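Bisside held its open day on a Thursday, and I went mainly for the two-arm cell. The brochure promised "domestic handling at production pace". I build test rigs for a living, and my view after an afternoon there is that open days should stop showing us finished tasks and start publishing failed ones.

The demonstration hall was well run. Visitors stood behind a rail, a screen showed the task name, and a counter logged completed cycles. It read 836 when I arrived. There was no second counter for attempts. I asked for that figure and was told it was held by the software team, who were not on the stand.

A completion count without an attempt count has no engineering value. A cell that succeeds 836 times in 4,000 tries and one that succeeds 836 times in 900 are different machines, and a buyer should price them differently. The Plattner stand across the aisle did better. Its sheet listed 200 consecutive trials of a connector insertion, with 53 failures sorted by cause. Most visitors walked past it. I took two copies.

My second complaint concerns the choice of task. Rigid parts in known positions have been a solved problem for a long time, and half the hall was still stacking them. Thin film is harder. It has no fixed shape, it hides its own edges, and a grip that holds at one point can let the material slide at another. Two arms working on one bag must also agree on how hard to pull. If Bisside wants credit for difficult work, this is the work that earns it, and it deserves proper numbers. 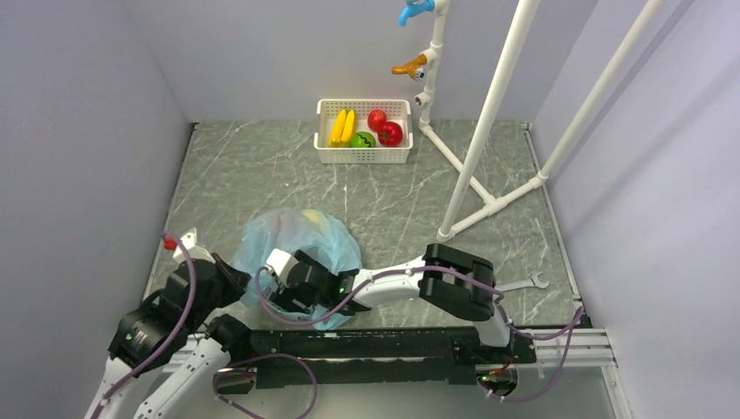
*Bag handling in the two-arm cell at Bisside, with the fruit basket behind.*

I would ask three things of next year's exhibitors. Print the attempts beside the completions. State how often a person had to step in. Let visitors choose the starting position of the bag, within the reach of the arms. The last request costs nothing and would tell me more than the brochure did.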